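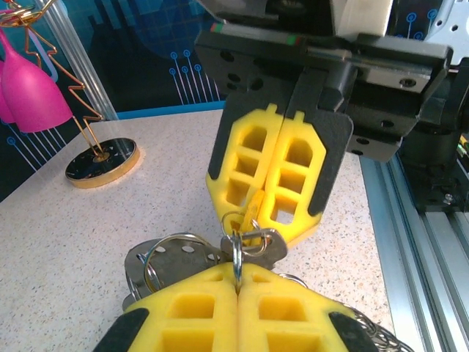 Flemano lattice fingers for two-arm cells

Part no. 2362
Sold as a set for two grippers
Color: yellow

Flemano fingers are soft replacement fingers for parallel grippers. The open grid lets the finger give a little when it closes on something small or uneven, such as a key, a tag or a split ring. Each finger has a stiff plate behind it that bolts to the gripper jaw.

This page covers fitting and care on a Jallon two-arm table cell. If you have a single-arm cell, order the half set and skip the part about handoff.

What's in the box
Fingers for both grippers, with backing plates
Jaw screws
Hex key
Setup card

Fitting
Park both arms and turn off power at the cell. Open the jaws by hand as far as they go. Take out the jaw screws and pull the old fingers straight off. Wipe the jaw face with a dry cloth. Leftover thread locker under the plate will tip the finger, and you will see it as a gap at the top of the seam.

Set the new finger on the jaw and start all screws before you tighten any of them. Do the same on the other side. Close the gripper slowly. The two fingers should meet in a straight line down to the tips. If one tip leads, loosen that plate, press the fingers together and tighten again.

Run the zero routine on each gripper after fitting. The old closing position will be wrong, even if you are replacing Flemano with Flemano.

Checking the handoff
Bring the grippers together over the middle of the table at low speed and hold one light part between them. Look at the tips. They should come close without rubbing. If they rub, correct the meeting point in the program and leave the fingers alone.

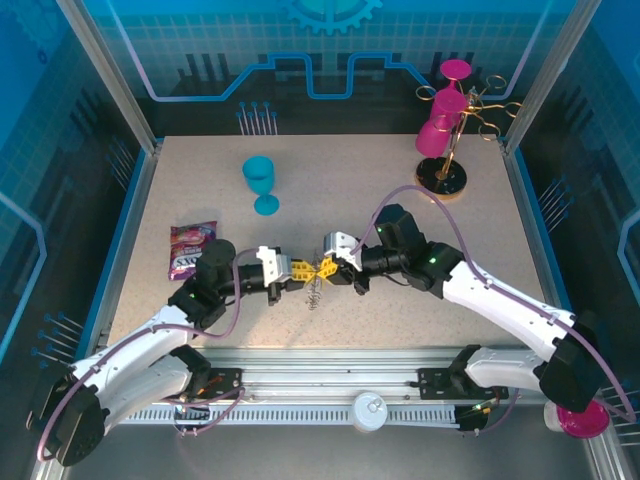 Both grippers on one small part at the center of the table.

Watch the cables through a full pass of each arm. A cable that pulls tight at the wrist will shift the grip.

Care
Wipe with a damp cloth and mild soap. No solvents. Check the grid for tears at the inside corners and replace the pair if you find one. Don't mix a new finger with a worn one.

Spare screws are sold in bags under part no. 109. The Griffiths adapter plate is needed for Wirkell grippers and is sold separately.

Fitting notes by Ariel Layug. Page updated Monday, May 4, 2020. Sets shipped before April came with the older setup card, but the steps are the same.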